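Print this release | E-mail this release

FOR IMMEDIATE RELEASE

Keketti 5 puts your phone backups back in your own hands

OLTLEY, September 30, 2020 - I run Drara, a very small software company in Oltley, and today I get to tell you that Keketti 5 is out! It's our phone backup app, it runs on Windows and Mac, and it copies the stuff on your phone to a drive you already own. No monthly fee, no account to sign up for, no cloud storage to fill up.

I started writing Keketti after I switched phones and lost a pile of text messages (years of them, including the ones with my aunt's recipes in them). The photos came over fine. The messages didn't, and neither did the voice memos, and I had no idea until I went looking. So the first version did messages and voice memos and pretty much nothing else, and it looked terrible. People used it anyway, and they wrote to me, and a lot of what's in version 5 comes straight out of those e-mails.

The big new thing is search. Older versions made you restore a whole backup just to find one conversation, and I got more complaints about that than anything else we've ever shipped. Now you open the backup, type a word, and there's your message, with the date and whatever was attached to it. You can save a whole thread as a PDF or a plain text file too. I tested it on my own phone's backup and spent most of an evening reading old arguments about pizza. 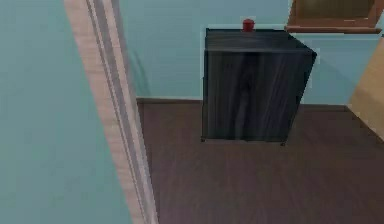

Does my phone have to be plugged in for a backup to run?

The first backup needs a cable, and after that Keketti can do the rest over your home Wi-Fi while the phone is charging.

Wi-Fi backups only copy what's new or changed, so they're a lot quicker than the first one. How long that first one takes depends on how full your phone is. Start it before bed and leave the computer awake - the app will keep it from going to sleep if you check the box on the Schedule page.

We also rebuilt the scheduler. You can pick daily or weekly, and if you go weekly Keketti holds on to 52 backups before it starts clearing out the oldest, so you've got a full year to go back through. Want to keep one forever? Click the little pin next to it and the cleanup will leave it alone.

Encryption is on by default now. You pick a password the first time you run the app, and please write it down somewhere safe. I can't reset it for you. We don't have your password and we don't have your files, and I'd like to keep it that way.

More than 3,000 people tried the beta, which opened in January, and they found bugs I would never have found by myself. One of them turned every emoji in a saved thread into a question mark. (Fixed!) Another one made the progress bar run backward, and I'm a little sad to see that one go. Our friends at Naidu, who make the drive tool a lot of you already use, helped us sort out the trouble with external drives dropping off in the middle of a backup.

Keketti 5 is a free update for anybody who owns version 4. If you're new, there's a trial that does everything except restore, and you can use it as long as you like. One license covers 6 phones, so you can do the whole family's on the same computer. Backups from older versions open just fine, but they have to be indexed once before search will work on them, and you'll be asked about that the first time you open one.

Still on the list: call history on older Android phones, and a dark theme. I'm working on both.

About Drara
Drara makes small desktop programs for people who like to keep their own files. We're based in Oltley and we answer our own e-mail. Press copies and screenshots are available on request.

Print this release | E-mail this release

Reader comments

mapleroad: Updated from 4 this morning with no problems. Indexing my old backups took all of lunch but search is great.

tk_basement: Will it back up to a network drive or does it have to be USB?

Drara: Network drives are fine, just map it to a letter first if you're on Windows.

sunny_side: Any chance of a Linux version?

pennywhistle: I kind of liked the backward progress bar.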